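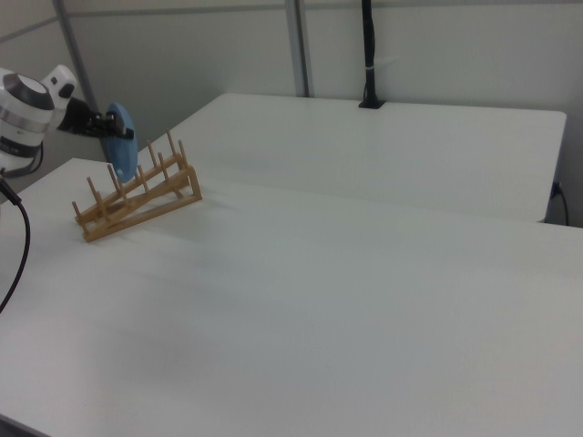
A light blue plate held above the wooden rack with its pegs, on a white tabletop.

Search this site Search Go

Wooden dish racks are back on the shelves in Plultberg

July 22, 2021

If you've been asking around for one of those old-style wooden dish racks, good news – the Leren kitchen store has them again. They sold out back in March and I'd pretty much given up, so I was very happy to spot a whole stack by the door this week (and yes, I bought one before I did anything else).

The store says up to 91 came in with this delivery, all made by Hoekstra, the little workshop out on the Prudanon road. It's the sloped kind, with one end sitting higher than the other and thin round pegs that keep your plates standing on edge. The wood is a nice pale tan with a bit of a shine to it, and you can see the grain if you look close. I love how plain it is!

I've had mine by the sink for 4 days now. Dinner plates go in easily and the tall back pegs hold them up well. Bowls are another story – my deep ones lean on each other and I've gone back to turning them upside down on a towel. Cups don't really have a place either. For a small household that mostly washes plates, though, it's a good fit, and it takes up a lot less room than the big wire thing I had before.

One tip from the woman at the register: wipe the rails down every couple of days and rub in a little mineral oil when the wood starts to look dull. She also said not to leave it sitting in a puddle, so I've put a tray under mine.

There's a limit of 2 per customer while this batch lasts, and the store isn't taking phone orders. The next delivery hasn't been set yet. Leren is open until six most evenings and closed on Sundays – go early if you can, the parking lot behind the bakery fills up fast.

229 shares

Related items
Prudanon road work moves to the north side
Where to get kitchen knives sharpened in Plultberg
Leren adds a shelf for secondhand pans
Summer hours at the Plultberg market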